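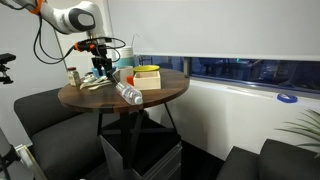
Wael El Idrissi wrote in under the September piece that hand guiding is fine for one long reach and hopeless on a crowded table, where your own forearm ends up in the way of the thing you are trying to grasp. He wanted to know if the Pralden teleoperation kit does any better. After four weeks with it, my answer is yes for clutter and no for speed.

The Pralden is a handheld leader with a trigger for the gripper, a foot pedal that acts as a clutch, and recording software. It costs 698 dollars without the arm. Setup took 2 hours, most of it spent on the driver. The manual gets the baud rate wrong on page 4; use the value printed on the adapter.

Tracking is good. Small wrist rotations come through cleanly, and the clutch lets you re-center your hand without moving the arm. Lag is noticeable on quick reversals and can be ignored otherwise. I turned the motion scaling down to half for anything within a few inches of the tabletop and left it there.
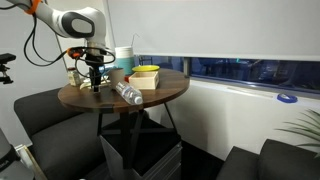

The trigger is the weak part. Its travel is short and the spring is stiff, so closing the fingers partway on something soft takes practice. Most of my discarded demonstrations were discarded for that reason. Fadwa Bouazza, who has smaller hands than mine, had to hold it with two fingers and found the grip tiring.

Recording works as advertised. One press on the pedal's side button starts a demonstration, a second ends it, and a long press throws it away. We kept 600 demonstrations of picking and placing household items. Two files would not open. The export tool writes joint positions and gripper state on a common clock, but camera streams are stamped separately and have to be aligned by a script. Pralden supplies one. It is slow.

Compared with the Badawi leader arm I reviewed earlier, the Pralden needs less desk space and gives no sense of the follower's joint limits. You find a limit by running into it, and the warning tone is too quiet.

Recommended for tabletop work with a fixed arm. If most of your tasks depend on grip force, wait for the revised trigger.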